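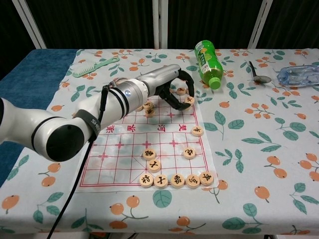 *A two-finger gripper lowered over the upper part of a xiangqi board during tabletop work with the arm.*

**Vasarmont opens orders for Skasteo tabletop task kit**

27 Sep 2023

Vasarmont has opened orders for Skasteo, a task kit and support service for schools, training centers and small laboratories that already own a robotic arm and want ready-made work for it. The kit was shown to a limited group of customers in August and is now available to all buyers in the United States and Canada.

Skasteo does not include an arm. It consists of printed boards, game pieces, household items and a set of written task sheets, together with software that records each attempt and stores it under the name of the task. The company states that the kit is meant to fill the gap between the short demonstrations supplied with most arms and the longer projects that instructors are often left to design on their own.

Board games form the largest part of the first release. The xiangqi, or Chinese chess, unit uses round wooden pieces with engraved characters on a flat sheet printed with the red grid. Students begin by lifting one piece and setting it down on a marked intersection. Later sheets ask them to move a piece that has close neighbors, to take a captured piece off the board, and to return the full set to its opening position. Knowledge of the game is not required for the early sheets, and a one-page guide to the characters is supplied.

According to the company, the game was chosen for practical reasons. The pieces are low and smooth, and they stand on the intersections of the lines instead of inside squares, so a small error in placement is easy for a student to see and to measure. The same pieces can also be used for sorting and stacking exercises.

The task sheets do not call for a bare or specially prepared work surface. Buyers are encouraged to use the tables they have, including tables with patterned cloths, and to leave ordinary items such as bottles and spoons near the board. A separate group of sheets deals with picking up and putting away items of this kind.

The standard kit contains 100 task sheets and is priced at $748. The price covers access to the recording software for one year and remote support during business hours. A smaller starter kit, limited to the board game units, will be offered to schools at $201. Replacement boards and pieces may be ordered separately.

Skasteo is intended for arms fitted with a two-finger gripper. Vasarmont advises buyers to confirm before ordering that the gripper can open wide enough for the pieces and can be lowered close to the table without touching neighboring objects. A sheet for checking both points may be requested from the sales office at no charge. Arms with suction tools are not supported in this release.

Setup and training are provided by MacAulay, the company's service partner. An on-site visit takes 2 days and covers mounting, safe working distances, cable placement and the first group of board exercises. Visits are optional and are billed separately from the kit. Customers who prefer to carry out their own setup will receive the same written material that is used by the service staff.

The Wundness Technical Center, which used an early version of the kit in its summer course, has placed an order for the coming term. In a written statement, the center said that the task sheets had shortened preparation time for its instructors and that students with no background in programming had been able to take part from the first session. The center also asked for larger type on the printed sheets and for a clearer method of marking failed attempts. Vasarmont said that both changes have been made in the version now on sale.

Orders placed through the Vasarmont sales office will be filled in the order received. Customers who took part in the August showing may exchange their early task sheets for the current edition without cost. Requests for an exchange should include the kit number printed inside the lid of the case.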